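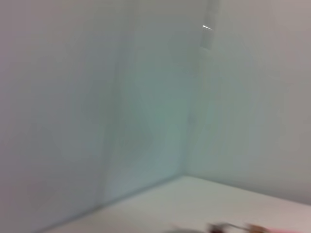
Wrist view, arm moving fast near the corner

Wrist camera sees mostly blank wall. Keep these frames in the training set or cut them?

Posted by K_Arai, July 2024

Hello everyone. I am collecting demonstrations for a small imitation learning project. We move the arm by hand controller and record joint positions, gripper state and one wrist camera. At this moment I have 643 episodes. The policy will be trained first on our own data, and later we want to mix in a second set from our partner group at Fultholm.

My trouble is with frames like the one at the top. The walls and the corner are still possible to recognize, but the objects are only smears at the bottom edge. In some episodes such frames continue for many steps, because the operator turns the wrist away during a long move and comes back later.

My colleague wants to delete every blurred frame by an automatic sharpness score. I am afraid this will make jumps in the actions. Also I do not know if the same score will be good for the second set, which was recorded at another exposure. What do people usually do? I read the Ollard export notes two times and they say nothing on the matter.

Thank you in advance,
Katsuhiko Arai

divora_tom
just drop them. garbage in garbage out. sharpness threshold, done in one evening

Mirzaei
I would not follow the advice to drop them, or at least not inside an episode. I did exactly this in December with a set of 2,000 episodes, and I lost a lot of time with the result.

If you remove frames from the middle, the remaining actions are not any more at equal time steps. With action chunks it is worse, for the chunk begins before the hole and ends after it. My arm learned small jerks, always at the places where the operators had moved quickly. The training loss was looking very nice, so I searched for the fault in the controller first.

Please consider also that your robot will see the same blur when it runs alone. If the policy never met such a view in training, it has no idea what to do there. The corner and the edges of the walls, even soft, can tell it something on where the wrist is pointing. 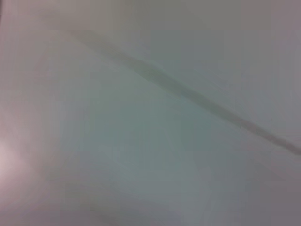
Frames with almost no structure are a different case, and I would mark them separately from motion blur. I use a second flag for them, called "low information", and I put it per frame in the metadata without deleting anything. Be careful how you compute it. In a view like this one there is a single dark diagonal line over a pale surface, plus a pinkish glare at the left side, and a simple contrast score can give it a good grade only for the line and the glare. I had better results when I compared each frame with its neighbors and looked at a few strips by eye for every operator.

Then decide at the level of the episode. My rule is the following: if the flagged part is in a transfer movement, keep the episode complete. If the flagged part covers the grasp or the release, put the episode aside and record it again. From my 2,000 I put aside 573, and the training after this was without the jerks.

For the second set, please do not use the same threshold. Calculate it again from a sample of that data.

One more question from my side: do you have a fixed camera also? With only the wrist view, long blank parts are difficult for any policy without memory.

K_Arai
Thank you, Mirzaei, this is very clear. No fixed camera until now, but we have a free port and I will ask for one. I checked 3 of the bad episodes this morning, and in all of them the long blank part is in the transfer, so by your rule I keep them. I will write the flags first and leave the frames in their place.

divora_tom
ok fair, I was only training single step policies without chunks. did not think of the time steps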